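Unit 4: Handling Granular Samples at the Bench
Course notes, revised Jul 22, 2023

4.1 Scope
These notes cover pouring, transfer to graduated tubes, and rack storage. Weighing is in Unit 5. Bring the Denham workbook; the Pluvo tables are no longer used.

4.2 Pouring
A dry granular material flows when the slope of its surface exceeds the angle of repose. For clean, rounded sand this is usually a little over 30 degrees. Angular or damp grains hold a steeper slope and then release in slugs. Flow through an opening is nearly independent of the depth of material above it, so a fuller vessel does not pour faster at the same opening. Drop height matters more. A long fall spreads the stream and lets the fines drift.

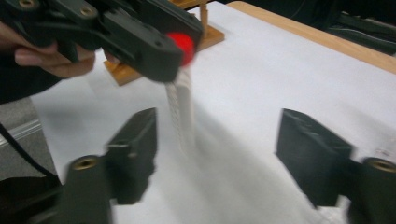
Keep the lip low and the stream narrow. Fine grains settle near the point of impact and coarse grains roll to the foot of the pile, so a scoop from the top is not representative. Mix before subsampling, or split the whole pile. Grains on the tabletop are swept up and recorded as loss. They do not go back into the sample.

4.3 Transfer to tubes
Graduated centrifuge tubes are read at eye level with the tube vertical. The top of a granular fill is rarely flat. Tap the tube until the level stops changing, then record the reading as tapped volume. Untapped readings go in a separate column. Marks in the conical part are spaced differently from those on the straight wall, and small volumes should be checked by mass.

Support the body of the tube while turning the cap. Wipe the threads first; a single grain in the thread can keep the cap from seating. Label the body as well as the cap, as caps get swapped.

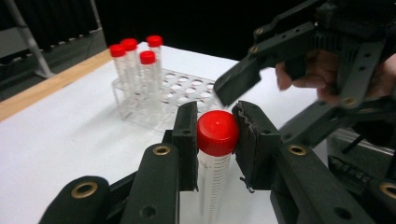 Sarahí Manríquez objects that tapping by hand is not repeatable between students, and that the count of taps should be written beside each volume. The point is accepted. Add a column for it to the Denham sheet.

4.4 Racks
Match hole diameter to tube diameter. A loose fit lets the tube lean and the fill surface tilts with it. Fill rows from the back.

Problem set 4 is due in September.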